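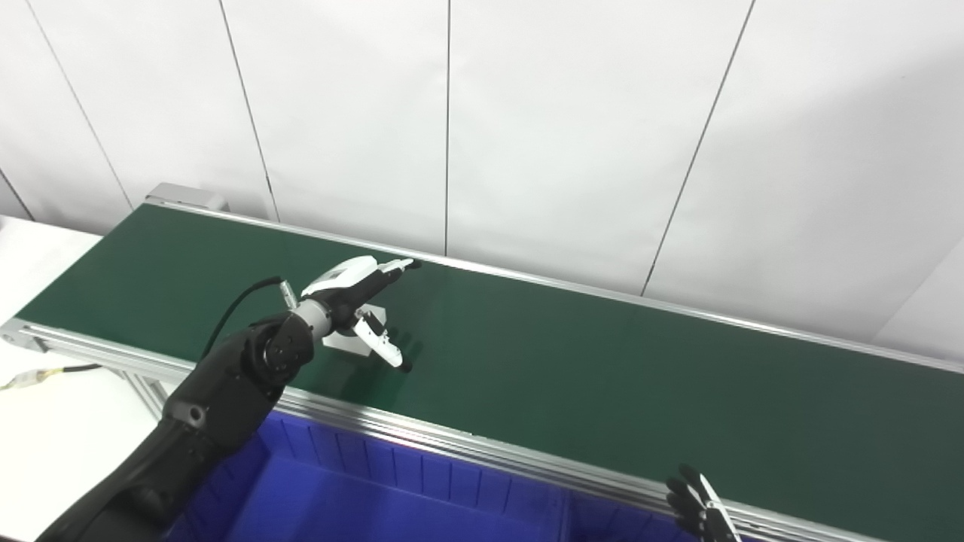

A long conveyor belt with a dark green surface, set against a white paneled wall.

Fistville Corn Maze

The Fistville Corn Maze is a seasonal walk-through maze just outside the town of Fistville, and I've been writing up attractions like it on this site long enough to say it's my favorite of the bunch. It isn't a haunted maze, so if you came looking for chainsaws, try our other pages! What you get is corn, a lot of it, and a paper map that I have never once managed to fold back up.

History

The maze was started by Ha-rang Heo, who took over the old Rampersad farm and wanted something to do with the field nearest the road. The first design was a plain spiral (locals still call it the Cinnamon Roll) and people got through it so fast that they asked for their money back. She redrew it the next year with dead ends, two wooden bridges and a crossing that brings you back to where you started if you keep turning right. I kept turning right.

This article was last given a proper going-over on 27 July 2018, when the corn was up to my shoulder and the paths had already been cut.

Layout

There are 2761 paces of path if you walk every bit of it, according to the sign at the gate. The field is split into two halves. The east half, called Bollex, is the easy one and fine for strollers when the ground is dry. The west half is Cernolico, and that's where the trouble is. The paths are narrower, the corners all look alike, and the lookout tower that seems so close from the bridge is on the other side of a hedge. Each half has checkpoints with a hole punch on a string, and a fully punched card gets you a cup of cider.

Night walks

On certain evenings the maze stays open after dark, and you bring your own flashlight. Only 100 tickets are sold for each night walk, and they go fast. There are no actors in there, but I'll admit the rustling got to me more than some haunted houses have.

Visiting

Planting plans are drawn up in March, and the theme stays secret until opening day. Parking is in the hay field across the road, so wear boots. Dogs are welcome on a leash in Bollex but not in Cernolico. The snack stand sells roasted corn, fudge and a very good chili, cash only.

See also: Hayrides; Pumpkin patches; Hedge mazes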